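Vaida Dzene
@vaidadz

My gym has put up a sign saying we should all be drinking 3 litres of water a day. No source, no small print, just a cartoon droplet with biceps. I have questions, so this is going to be a thread.

First one: 3 litres for whom? The woman on the rower next to me is half my size. Tetsuya Minami, who I train with, is 6 foot 4 and sweats like a burst pipe. Same droplet, same number.

I asked at the desk. I was told "it's from the app". The app is Proltum. I opened Proltum and it told me to drink 3 litres because "experts agree". Which experts, Proltum? It doesn't say. It does sell a powder to put in the water.

The powder is called Prostix. A box of 20 sachets. I read the back twice and as far as I can tell it is salt, sugar and a lemon flavour. You may own some of these things already.

People keep replying that food doesn't count towards it. Why wouldn't it? Soup is wet. Cucumbers are wet. Tea is mostly water and has been keeping my family upright for generations.

"But tea dries you out." Does it? I've had six mugs on a Friday at work and the evidence from my trips down the corridor points the other way.

Then there's "if you feel thirsty it's already too late". Too late for what? We don't say that about being hungry. You feel hungry, you have a sandwich, life goes on.

Da-eun Ma has just sent me an advert claiming a spa town has been "hydrating people since 1768". Well, yes. I'd hope people were managing before that as well.

To be fair: hot days, long runs, stomach bugs, kidney stones, older relatives who forget to drink, all real. If your doctor has given you a number, use your doctor's number and ignore me.

My quarrel is with the droplet. A figure with no source, on a wall, next to a fridge of drinks at gym prices.

I tried the 3 litres for most of November, by the way. Slept worse, for obvious reasons. Skin exactly the same. Proltum gave me a badge.

Back to drinking when I'm thirsty. If anyone finds the experts, send them over, I'll put the kettle on.
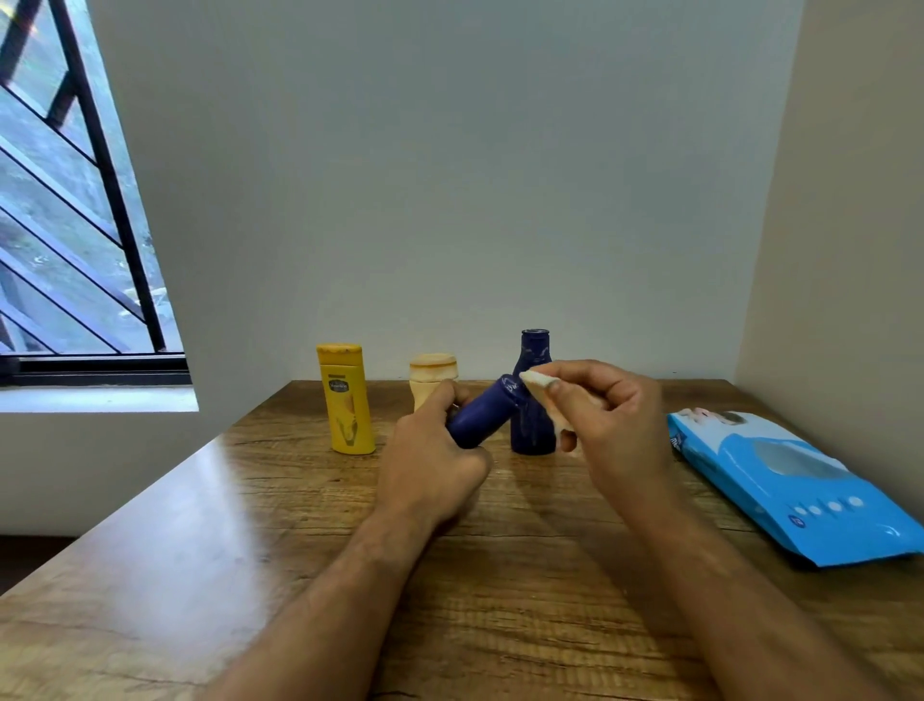
Dark blue bottle, no badge.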